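Left arm loses zero on the two-arm folding cell, cable or mount?
Keketti Forum > Cells and Fixtures > Upkeep

saracless wrote:
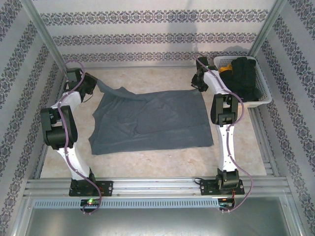
Our left arm has started losing its zero by 2 mm over a shift, and the right one, same model and same firmware, holds like a rock. I re-zero every morning and by lunch it's pinching air next to the cloth. Both arms sit on black plates bolted to the one aluminum rail, and the purple cables run up the links and come down over the front of the rail by the base. I've retorqued the plate bolts. Twice, with feeling. Helmont support told me to "check the environment," so I checked it and it was still there.

pendier_pete wrote:
It's the cable. That loop over the top joint on the left is a spring with ambitions. Give it more slack at the elbow and tie it at the base.

hvavra wrote:
Disagree with Pete, as is traditional. A cable tug gives you an error that changes with pose. Yours creeps all shift, so I'd look at the plate or the elbow. Put a dial indicator on the plate and lean on the arm.
— Hedvika Vávra

pendier_pete wrote:
Mine crept. It was the cable.

hvavra wrote:
Yours was held on with tape, Pete.

saracless wrote:
Indicator on the plate: nothing, it doesn't budge. Elbow has a little play when I wiggle it with the power off. The last service was in November, at 3000 cycles, and the log says "elbow OK" in my own handwriting, so that's no help.

hvavra wrote:
Pull the elbow cover and check the output screws. Clean them, blue threadlocker, torque per the sheet, leave it overnight, then zero.

saracless wrote:
Two screws loose. Done, zeroing tomorrow. Gave the cable more slack too, to keep the peace.

pendier_pete wrote:
So if it holds, it was the cable.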